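Drundale Tabletop Handling Set: Data Card and Collection Rules

Maintainer: Zhiqiang Han
Status: in use, rules revision 2
Last revised: May

Scope

This card covers the tabletop handling recordings collected at the Drundale site and the rules under which they were collected. It is written for people who train on the set, people who label it, and operators who add to it. The rules in the sections marked Required are binding for any recording submitted under the Drundale name. Sections marked Advised can be departed from if the departure is written in the session log.

The set holds 375 episodes. Each episode is one attempt at one instruction, recorded from start pose to end pose, with wrist video, joint positions, gripper opening and operator commands. Episodes are not trimmed. Failed attempts are kept and labeled as failed.

Contents of a release

episodes/ one folder per episode, numbered without gaps
logs/ session logs, plain text
labels/ outcome and contact labels, one row per episode
rules/ this card and the change list
tools/ the Plitel checker and its settings file

A release is complete only if the checker exits clean on all folders. Partial copies should not be passed on under the same version number.

Hardware and software

Arm control runs on the Jeltus controller package. Time stamps come from the controller clock, and the wrist camera is aligned to that clock at the start of every session. Alignment is repeated after any power cycle, including a power cycle of the camera alone.

The Visser format is used for storage. Earlier test recordings were stored as loose video files with a separate table of joint values. Those are not part of the release, and the converter that used to ship with them has been removed from tools/.

Table and object rules (Required)

1. Objects are placed from the layout sheet before the arm is enabled. No hand enters the work area while the arm is enabled.
2. Objects that are not named in the instruction stay on the table if the layout sheet lists them. They are part of the episode and must not be tidied away between attempts.
3. The operator confirms that the table edge nearest the arm base is clear before the first motion.
4. An object that leaves the table ends the episode. The outcome is "failed, object lost" whatever happened before.
5. Closed containers stay closed. Cans with pull tabs are used sealed, and a can with a raised tab or a dented rim is withdrawn.
6. Nothing with a sharp edge, nothing heated and nothing containing loose liquid is placed on the table.

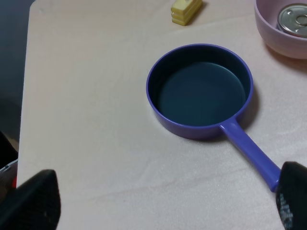

Contact labels are assigned per finger, and the labeler works from the wrist view first and the gripper opening second. The categories are "none", "touch", "hold" and "unclear". A finger is labeled "touch" when it meets the object but no grip can be established from the recording. Long handles are where most disagreements come from. With the purple saucepan the end of the handle disappears behind the right finger, so the wrist view alone does not show how much of the handle lies past the pad, and the labeler is expected to check the opening value over the following samples before writing "hold". If the opening value settles above the fully closed reading and stays there for 18 samples, "hold" is correct. If it does not settle, the label is "unclear" and the episode goes to second review. Labelers do not infer a grip from the fact that the instruction called for one.

Speed and force limits (Required)

Free motion is limited to 300 mm per second at the tool point. The limit is set in the controller and is not adjustable from the operator station. Operators who find it too slow for a given task should log this and carry on under the limit.

Grip force is set per object class on the layout sheet. Hollow plastic toys use the low setting. Metal cans use the middle setting. The high setting is locked and is not used for this set.

A person may stand inside the marked floor area only when the controller reports the disabled state. The indicator lamp is not accepted as proof of the disabled state; the state line on the operator screen is. This was changed in revision 2 after a lamp connector was found loose during a routine check. No one was in the area at the time.

Stop behavior (Required)

Every operator tests the stop button at the start of a shift and again after the midday break, which at Drundale means before 1 p.m. motion. The test is done with the arm moving slowly over an open part of the table. The arm must halt and hold its last position. It must not release the gripper.

After a stop:
– read the fault line on the screen and copy it to the log
– disable the arm
– remove any held object by hand
– return to start pose under reduced speed
– open a new episode folder

A stopped episode is never resumed. The checker rejects any folder in which the enabled state drops and comes back.

Instruction text (Required)

Instructions are written before the episode and are not edited afterward. One instruction names one action. Use the object names on the layout sheet, in lower case, with a color word only if two objects of the same kind are present. Operators may not shorten the instruction to match what was achieved. If the arm was told to lift and only pushed, the instruction still says lift and the outcome says failed.

Directions are given from the operator's seat. Wrist view directions are not used in instruction text because they change with the wrist angle. Contact labels are the one exception: "left finger" and "right finger" always mean left and right in the wrist view. This difference has caused errors and is flagged by the checker where it can be detected.

Camera practice (Advised)

Clean the lens cover at the start of each session with a dry cloth. Set exposure once, with the table laid out, and lock it. Automatic exposure is off for the whole set – dark fingers crossing a pale table cause it to hunt, and the resulting brightness steps are hard to remove later.

Check that both fingertips are in view with the gripper open and with it closed. If the camera mount has been removed for any reason, record a short alignment clip and compare it with the reference clip from the previous session. A shift that can be seen by eye means the mount goes back on the jig.

Room lights stay on at the same setting. Window blinds stay down. Sessions recorded with the blinds up are marked in the log and kept, but they are held out of the default training split.
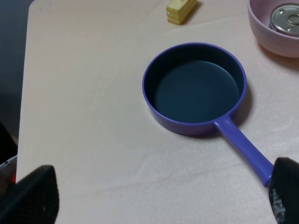 Can an episode be relabeled after release?
Only through a change entry. The original label stays in the file, the new one is added beside it with the reviewer's initials, and the version number goes up at the next release.

Review process

Each episode is labeled once. A second labeler reviews all episodes marked "unclear", all stopped episodes, and a random draw from the rest. Second labelers do not see the first label until they have entered their own. Where the two differ, Zhiqiang Han decides and writes one line giving the ground for the decision. Those lines are kept in labels/ and are worth reading before starting on a new object class.

A labeler may not review episodes they operated.

Known problems

– Gripper opening has a small offset in the early sessions. The offset is listed per session in the settings file. The stored values have not been corrected.
– Objects at the far side of the table are often only partly in the wrist view. Absence from the view is not evidence that an object was absent from the table; use the layout sheet.
– Shiny can lids produce bright spots that some trackers pick up as motion.
– Outcome labels for "placed in bowl" were applied unevenly before revision 2. The rule is now that the object must be fully supported by the bowl with the gripper open and withdrawn.
– Shadows near the base of round objects have been mistaken for contact with the table in automatic labels. Automatic labels are not shipped.

Suitable and unsuitable use

The set is meant for training and testing handling policies at low speed on a fixed table. It can be used to study grasp labeling. It should not be used to support a safety claim for a different arm, a different gripper or a shared workspace. The limits above were chosen for one cell, and the risk assessment behind them covers that cell only.

Adding episodes

Run the checker locally. Attach the session log and the layout sheet. Submissions without a layout sheet are returned without review. Over 2 missing samples in a row in any stream is a reject, and the episode should be left out instead of being filled by interpolation.

Changes in revision 2

– disabled state is read from the screen, not the lamp
– "touch" added as a contact label
– stop test repeated after the midday break
– bowl placement rule rewritten
– loose video converter removed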